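Speaker notes: Running the benefit night on paper first
Session 2, Sunday, afternoon block. Talk length 14 slots of slides, Q&A at the end.

Slide 1. Title
State the scope. The talk covers seating, table sales, pledge capture and reconciliation for a seated fundraising dinner. It does not cover program content, catering contracts or talent. People who came for the auction session want the next room.

Slide 2. The reference event
All numbers come from the Jelier benefit dinner, held in February. Room capacity 200. Paid seats 155. The remainder went to honorees, table hosts' late additions and a block held back for walk-ins. Read the split slowly; the handout has it in small type.
Point out that paid seats and filled seats are tracked in separate columns. Mixing them is the most common error in post-event reports.

Slide 3. Table buyers and ticket buyers
A table buyer pays once and supplies guest names later. A ticket buyer pays once and is the guest. Two record types, two deadlines. At Jelier the table-guest deadline was set too close to the printing deadline, and the place cards went to print with blanks.
Recommendation: guest names close one full week before anything is printed.
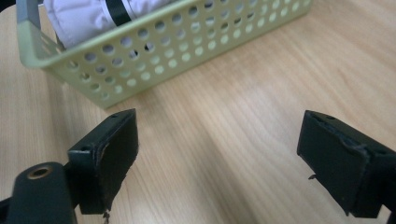

What happens when a table buyer never sends the guest names?
The table is printed under the buyer's name with numbered seats, and names are taken at check-in. The seats stay assigned to the buyer and are not released for sale.

Slide 4. Acknowledgment language
Each ticket has a deductible part and a part that covers the value of the dinner. Both figures go on the receipt. Fix the dinner value before the first invitation goes out, then leave it alone. Changing it mid-sale means two receipt templates and a correction mailing.
Remind the room that receipt wording should go past their own tax adviser. Do not take questions on specific cases.

Slide 5. Underwriting
Separate sponsor income from seat income in the ledger. Chowdary took an underwriting package that included one table. Entered as a single line, it inflated the average seat price in the draft report. Entered as two lines, the average matched the price list.
Pause here for people copying the ledger layout.

Slide 6. Check-in
Two lines, split alphabetically by guest surname. Host tables get no separate line. The Prarinell software exports the list by buyer as its default; re-sort before printing. Keep one printed copy at the door even when tablets are in use.
Timing: doors at 6:00, the bulk of arrivals before 6:40. Staff the desk for that window and reduce after it.

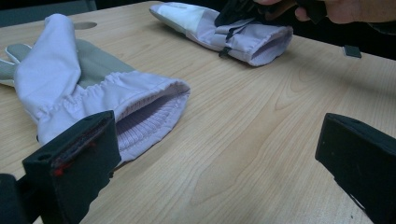
One reader of the draft notes objected that an alphabetical split falls apart when couples register under different surnames, and that her group had gone over to splitting by table number, with a seating chart on an easel ahead of the desk. Reasonable alternative. It needs guests to know their table before they reach the desk, so the table number has to go out in the reminder message. Mention it, give the condition, move on.

Slide 7. Pledge capture
Cards at each place, collected by table. Each card carries a preprinted table number and a box for the amount. No free-text field apart from name and phone. Free text slows entry and produces amounts written in words.
Entry starts the same night. A pledge entered the same night can be confirmed by message the next morning while the donor still has it in mind.
Unsigned cards are set aside and called. They are not counted in the total read from the stage. 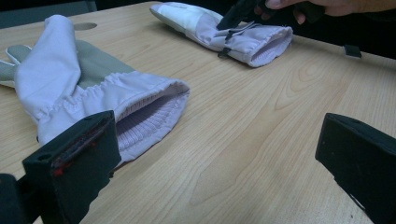

Slide 8. Reconciliation
Three totals have to agree: bank deposits, the seat ledger and the receipt log. Work from the bank side. Card fees are booked as an expense and never netted out of the gift.
Tramport handled guest shuttles at Jelier and billed per run, including two runs canceled on the day. Get cancellation terms in writing and accrue the full amount until the invoice arrives.

Slide 9. Donated goods

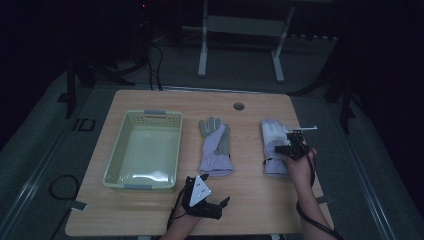 In-kind gifts get their own log, opened when the first item comes in. The log records the donor, the date received, a plain description and the storage location. It does not record a value supplied by the organization; the donor sets that. Descriptions should be specific enough to find the item on a shelf. "Winter items" fails. "Green plastic basket, perforated sides, two gray handles" passes, and so does "gloves, lavender-purple cuffs," which can be checked against the photo on this slide. Loose items from one donor get one log line each.

Slide 10. Close
Put the deadline table back on screen. Leave it up during questions. The ledger template and the check-in sort order are on the last page of the handout.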